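Robot Cells for Small Shops, Preresari
Handout 5: Should you buy the Cullex kit?

Bring your notes from the gripper session, we'll lean on them a lot. If you missed that one, borrow somebody's, because I'm not going back over finger strokes.

So, Cullex. I've had my hands on it for most of the term and people keep stopping me in the hallway to ask if it's any good. My short answer is yes, for some of you, and I'll spend this handout on which ones. Cullex is a bin picking kit. Sindska sells it as an add-on for a robot you already own: you get a depth camera, a bracket, a small computer, a two-finger gripper with its cables, and the software that looks at a pile of parts and decides which one to go for. You don't get an arm. I know that sounds obvious, but read the front page of the brochure and tell me you wouldn't expect one!

What bin picking asks for

Quick refresher. With a conveyor or a tray, you know where the part is and you teach the robot a point. With a bin, you know the part is in there somewhere, lying at some angle, maybe leaning on its neighbor. Three questions come up every cycle:

Which part is free enough to take?
Can the fingers get down on both sides of it?
Can the arm get in and out without touching a wall?

The camera people love the first question and the sales people only talk about the first question. In my experience the second and third eat up your week. A part lying right against another part leaves no room for a finger between them, so you have to come at it from the ends, or take the other one first, or give it a nudge. A part near a wall is worse (the wall doesn't move when you bump it).

Cullex handles this with what the manual calls a grasp list. For each part shape you enter the places where the fingers are allowed to close, in order of preference, and the software works down the list until it finds one it can reach. I like this a lot. It's plain, you can read it, and when the robot does something silly you can usually see which line it picked. The kit comes with room for 20 grasps per part, and I've never used more than a handful.

Setting it up

Jouko Seppälä and I did the first install together, and the manual's "one afternoon" turned into 2 days. Mostly that was us. We fixed the bin, ran the calibration, then decided the bin was in an awkward spot and shifted it, and of course the calibration was no good anymore. Clamp the bin first. Clamp it properly, walk the arm to all four corners by hand, and only then start calibrating. The wizard itself is nice: big buttons, clear error messages, and it saves your work if you have to quit halfway through.

What I'd mark it down for is the cable kit. The cables in the box are fine as cables, but the guide gives you half a page on how to route them, and on a picking cell that's the part that breaks. Think about what the wrist does over a bin. It turns, tilts, drops down and comes up again, all day long, with the cables riding along. Too little slack and you pull on a connector. Too much and you've got a loop swinging out in front of the fingers, where it can catch on a rim or land in the camera's view. I want you all to watch the cables during a slow run before anybody touches the speed slider. Turn the last axis all the way both ways, at the lowest pose you plan to use, and keep looking at the loop the whole time.

The money bit

The kit we bought is order number 1651 in the Sindska list, the one with the longer bracket. I'm leaving prices out of the handout because they'd be stale by January and somebody would quote me on them. Ask for a written quote, and ask what the software costs after the first year, because that's on a separate sheet.

You can also have it installed for you. Kemppainen does that around here, and Paavo Kettunen from their side was kind enough to answer a long list of my questions. His advice, which I'm passing on because I agree with it, is to send sample parts before you order anything. Ugly ones, too! Everyone sends the clean parts from the display shelf and then wonders why the greasy ones behave differently.

Who I'd recommend it to

If you've got a few part shapes, fairly blocky, and you already have an arm with some reach to spare, go for it. You'll learn the grasp list in an evening. If your parts are shiny, thin or tangle together (springs, I'm looking at you), I'd hold off and ask for a trial first. And if you change parts every day, think hard about who is going to type in all those grasps, because the software won't guess them for you and it'll probably end up being you.

Deep bins deserve their own warning. The gripper is short, so the wrist has to follow it down, and a big arm has a lot of body behind that wrist. Check it in simulation with the real bin size, including the slope of the walls.
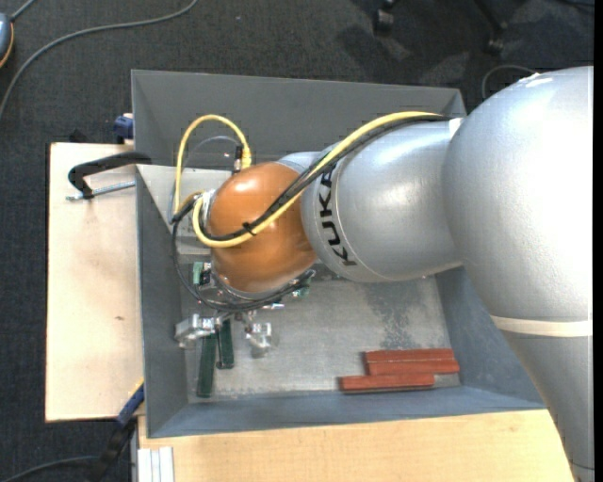 Reading time: 5 minutes

For the lab, start with the blocks. Work out on paper which of the three reddish-brown ones you'd take first and where you'd put the fingers, keeping in mind that two of them lie right up against each other. Then do the same for the green pair. After that, follow the yellow cable with your finger from the silver part of the arm, across the orange wrist joint, and look at how high the loop rises to the left of it. Sketch where you think that loop would go if the wrist turned a quarter turn each way, and mark any spot where you'd worry about the bin.

Write your grasps down in the same order you'd enter them in Cullex, best one at the top. Pencil is fine. Hand the sheet to me or to Jouko before you log in to the cell computer.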